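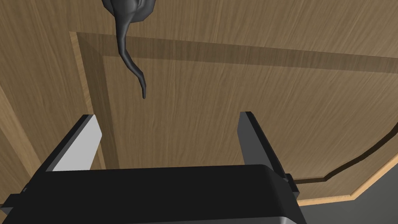 Simulated cabinet door, close view, gripper open below the handle.

PAID PARTICIPANTS WANTED — robot door and handle study, February sessions

Weltar is looking for 30 people to drive a simulated two-arm robot from a desk and to judge how well it does by itself. No robot background needed. If you can use a game controller you're probably fine. If you can't, still write, we want some of those too.

What the study is about. We train a policy called Garnumar on recordings of people steering the robot through household jobs. Doors, cabinets, handles, small rooms with not much space to turn. All in simulation for now. The last training set had 1,043 recordings in it, nearly all made by people on our own team, and it shows. The policy reaches the way we reach. It comes at a curved handle from below becuase that's how two of us do it, and when the handle is mounted a bit differently it closes on air. We want recordings from people who haven't picked up our habits.

The method, short version. You do a task by hand. Then Garnumar tries the same task from the same start and you stop it when you think it's going wrong, and take over. Where you stop it is the data we're after. Earlier results: retraining on the takeovers helped more than adding the same number of full recordings, but only on handles. On full-size doors, no clear difference. Could be the method, could be that we were all stopping it too late. Hence this call.
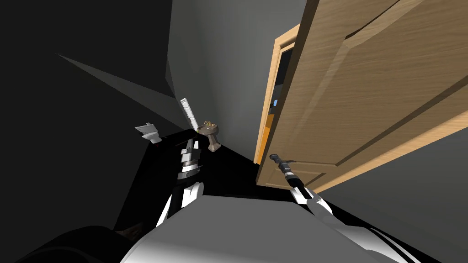 Rooms are the harder half. You'll get the cabinet tasks first, then move on to rooms, where you have both arms to look after and the body as well. Expect to bump into things. Bumps are fine, don't restart for a bump, just keep going. Restart only if the view freezes or the arm locks up.

What you'd do:
2 sessions, same person both times, same desk if we can manage it
A practice task before anything gets recorded
Steering with a hand controller, view on an ordinary monitor (no headset)
A short form after each block — what you were trying to do, when you got worried, why you took over

Who we need:
Adults, any job, any hand. Left handers especially please, we have hardly any
OK reading instructions in English
Normal or corrected vision. Glasses no problem
NOT people who took part in the Grurkden pilot, sorry, you already know the tasks

The room views are tilted pretty steep and they swing when the robot turns. A few pilot people felt queasy. You can stop at any point and you still get paid for that session.

Pay is per session, by transfer or gift card, your pick. Amount is on the consent sheet we send out before you book. Sessions are at the Wannasri building, second floor, ring the bell marked Weltar. Morning and late afternoon slots, last one starts at 5:30 pm. Street parking only.

What we keep: controller inputs, the simulator recording, your form answers. No video of you, no audio. Your name is kept seperate from the recordings and deleted once payment clears.

To sign up, write to Apolinar Ponce through the contact form, subject line "doors". Say which hand you use, whether you play games at all, and which times of day work. One reply per person. Slots go in the order the messages come in, and we'll keep a waiting list after that.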